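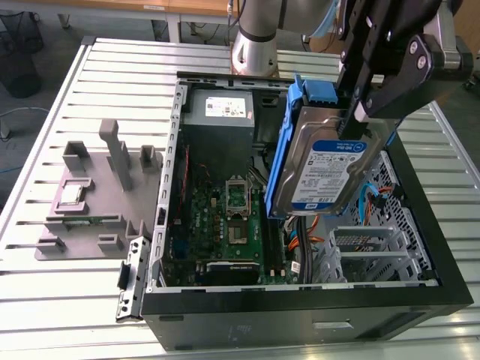 A 1 TB drive in its blue caddy, over an open tower.

Wanted: Part-Time Archivist for the Rakena Society's Digital Attic
Zakbridge, with some working from home

The Rakena Society has been recording the local history of Zakbridge for 50 years. For the first half of that time we kept everything in boxes, and for the second half we kept everything on computers, and the boxes are in much better order.

We are looking for a patient person to take charge of what we have come to call the Digital Attic. It holds 2,544 recordings, scanned letters, parish maps, wedding photographs and minutes of meetings, saved over the years by people with strong and conflicting views on how to name a file. Several hundred are called "final". A good many are called "final new". One is called "DO NOT OPEN", and we have opened it, and it is a recipe for chutney.

What you would be doing

Reading, listening and looking, mostly. You would go through the collection folder by folder, decide what each thing is, give it a sensible name and write a line or two saying who made it and when, where that can be found out. Duplicates need weeding. Interviews need a short summary so that a schoolchild looking for the flood or the button factory can find it without sitting through somebody's views on bus lanes.

You would also answer letters from the public. We get a steady supply, chiefly from people who believe their great-grandfather owned the high street. Kindness is needed, and a firm grasp of the rate books.

Once a month you would write a short piece for our newsletter, the Flesonar. Please do not ask where the name came from at interview. There are two schools of thought and both will be in the room.

What you would not be doing

Repairing computers. The copying of old drives is looked after separately and the files will reach you on our shared storage. You will not need to own a screwdriver. 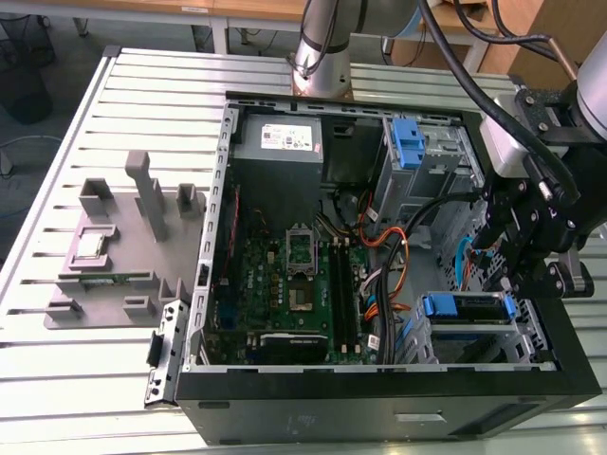 Tower on its side, cover off, power supply at upper left.

Who we are after

Someone who writes clear, plain English and can spell "Zakbridge" the same way twice, a skill our founders lacked. Experience in a library, museum, records office or untidy family business would be welcome. A qualification in archives is useful but we would sooner have curiosity and a good memory for surnames.

You should be at ease with spreadsheets. You should be able to read old handwriting, or be willing to learn on the letters of the Reverend Voltitz – we start everyone on him, on the grounds that nothing afterwards will seem as bad. A tolerance for brass band recordings is essential. We have a great many and they were not all made indoors.

Hours, pay and comforts

The post is for 14 hours a week, arranged to suit you, with at least one morning spent at our rooms above the bakery. It runs for a year in the first instance, starting in October. Pay is at the same hourly rate as a library assistant in this county, which you will already know is not why anyone does it. Holiday is given in proportion. The stairs are steep and there is no lift, so if that rules out the morning visits, tell us and we will find you a desk on the ground floor of the reading room across the road. The heating works in both buildings, though seldom at once.

The smell of bread begins before nine and is at no extra charge.

How to apply

Send a letter of no more than two pages to Kiri Halliday, Secretary, saying why you would like the job and describing something you once put in order. It need not be grand. Our last appointment got the post with a page and a half on a shed.

Please add the names of two people who will speak well of you, and a CV if you have one to hand. Interviews will last 40 minutes or so and we shall ask you to name and describe 4 items from the collection, chosen by us and not the chutney.

We reply to everybody. It may take a while, as the Secretary types with conviction but only two fingers.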